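Workshop > Tips > Small jobs > Jewellery
Wilmer Sánchez, March

Putting bracelets away with hand-held grippers

At Vatcombe we collect demonstrations of household jobs and train a policy on them. Jewellery gave us more failed takes than laundry and crockery put together. These tips come from the tidying set, 157 demonstrations, and should help if you are recording your own.

Work on a bed or a folded blanket. Beads roll on a bare table, and a fingertip pushed into a hard surface tends to skid. Cloth gives a little, so the pads can get under a strand. Pull the cover flat before each take and check for ridges near the box.
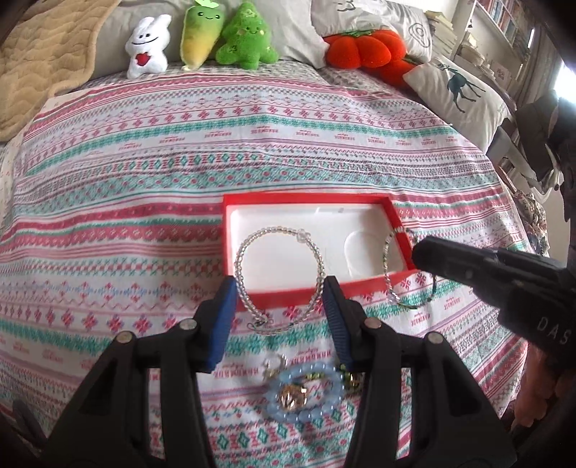
Chains cause more trouble than beads. A fine chain folds under its own weight and the policy has very little to aim at. In our first round we let people grab a chain wherever they liked, and the trained policy closed on thin air beside it. Then we asked everyone to go for the thickest part of the piece. With a bracelet like the clear crystal one draped over the front edge of the red box, take hold of the beads and leave the thin silver chain and clasp to trail after. Success on chained pieces went up by 30 points on the Murnetthorpe test list.

Open the pads only a little wider than the piece. A wide opening picks up the neighbour as well, and then you have two bracelets to untangle.

Use the second gripper to steady the box. A light box slides when a strand catches on the rim. Bring the second one in from the side so that it stays out of the first one's way, and keep it still until the strand is inside.

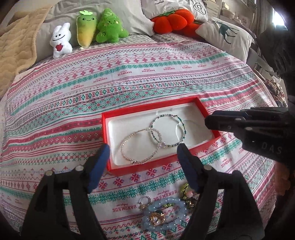 Lower the strand until the bottom beads touch, then move slowly sideways while you let go. Dropping it from a height leaves a heap, and heaps were the main reason takes were marked down. Overlapping loops are fine if each can still be lifted by itself.

Separate tangled pieces by hand before you start. We tried teaching untangling in the same set and both tasks got worse. Ospina has a separate set for knots.

Change the layout between takes. Turn the box a little, swap the order of the pieces, and record some takes in the morning and some towards evening. We trained one policy on 2,000 short clips from a single layout and another on the same number from mixed layouts. The mixed one coped with a new bedroom at Brundden and the other did not.

Wipe the pads with a barely damp cloth at the end of each session and let them dry before the next.

Contact the workshop | © Vatcombe | Back to top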